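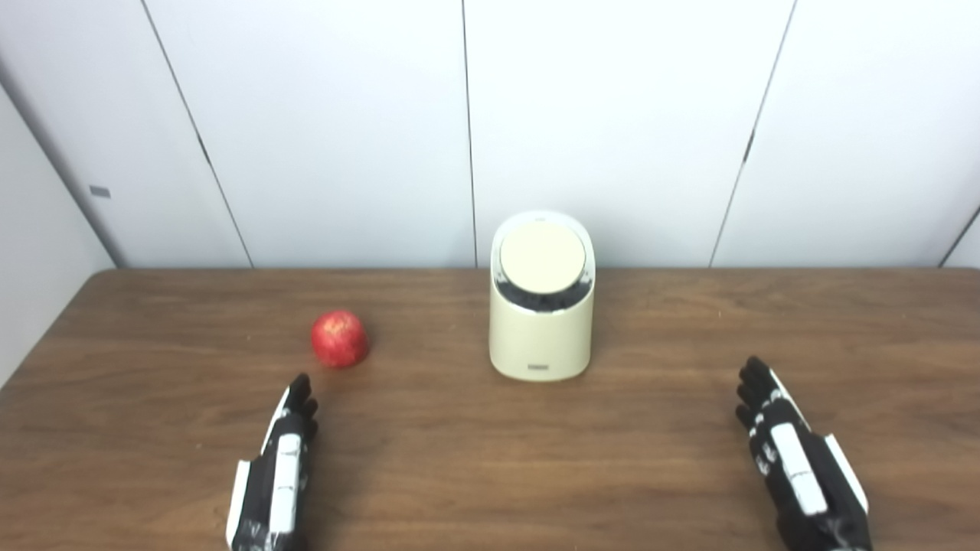 Error messages are the most widely read text in any program, and in most projects they get the least editing. I have worked on compilers and build tools for most of my career, and I think the people who write them, me included, have treated this part of the job as cleanup for too long. A diagnostic should be designed along with the feature it belongs to. If a language feature can't be explained when it goes wrong, that is a reason to change the feature.

My view comes mostly from Trudero, a small configuration language I helped maintain. Trudero had a parser that was fast and correct, and for its first few releases every syntax problem produced the same line: "unexpected token," followed by a position. The position was where the parser gave up. If you forgot a closing brace near the top of a file, the parser gave up at the end of the file, so that is where it sent you. People learned to ignore the line number. Once they had learned that, they also ignored it in the cases where it was right.

We counted the questions that came in one April. There were 100 of them, and 47 were from people holding a file with a missing brace or quote. We had been telling each other that the language needed a better tutorial. Genivaldo Rangel, who had written most of the lexer, spent the next few evenings making the parser remember the column of each opening brace and compare it with the indentation of the lines that followed. When the two stopped agreeing, the message pointed at the opening brace and said it was probably never closed. The patch was under 600 lines with tests. The tutorial never got rewritten.

There is an old argument against this kind of work, and it deserves a fair answer. It says that a compiler knows only that the input is wrong. Any guess about what the programmer meant is a guess, and a wrong guess costs more than silence, since it sends the reader off in a false direction. I have been on the receiving end of that. The Mocanu compiler used to suggest a similar name whenever it found an undefined one, and in a program with a lot of short variable names the suggestion was nearly always nonsense. I once followed it, got the program to compile, and spent an afternoon finding out why the totals were off.

But the trouble with Mocanu was that it stated its guesses in the same voice as its facts. "Undefined name: rt" is a fact. "Did you mean rl?" is an opinion, and it ought to be printed separately, after the fact, and only when there is some evidence behind it. A type that fits is evidence. Being declared in the same function is weaker evidence. One letter of difference between two names that are two letters long is no evidence at all. Later versions added a length check and a type check, and the suggestions became rare and worth reading.

The second objection is cost. Keeping enough information around to explain an error takes memory and complicates the code. A type checker that simplifies types as it goes will be quicker than one that remembers how each type was written in the source. This is true, and for some tools it matters. For most of them the measurements don't support it. The slow path runs only when something has failed, and a person who has to stop and read is going to take longer than the compiler did. When I have profiled this, the extra bookkeeping in the successful case was smaller than the time spent opening files.

What does cost a lot is adding it late. Dranunora is the example I know best. Its macro system was designed to throw away the original source positions after expansion, and everything downstream was built on that. An error inside a macro was reported against generated code that appeared in no file the user had. Fixing it meant carrying position data through 4 separate passes, each written by a different person with a different idea of what a node was. The work took longer than the macro system had. Carrying positions from the first day would have meant one more field in one structure.

So I would like to see error messages reviewed the way syntax is reviewed. When someone proposes a new operator, the proposal usually has a page of correct programs using it. It should have a page of incorrect ones too, with the text the compiler will print for each. Writing that page is unpleasant work. I have done it for three proposals and withdrew one of them, an optional separator in argument lists, after finding that the two most likely mistakes both parsed as valid programs that did something else.

I would also like the messages kept in the test suite word for word. Many teams test only that an error occurs, or check an error code. The wording then drifts. Someone renames an internal concept, and a message begins to mention a "binding site" that appears nowhere in the manual. Exact tests are annoying when you change the wording on purpose, as you have to update a pile of expected output. I think that annoyance is small, and it puts the new wording in front of a reviewer.

Error codes by themselves I care about less. They are useful for searching, and a tool like the Mernwood editor needs something stable to match on. They don't help much with understanding. A message that needs a code and a lookup page to make sense should usually have had one more sentence in it. Print the sentence first, then the code at the end of the line, where it can be found by the people who want it.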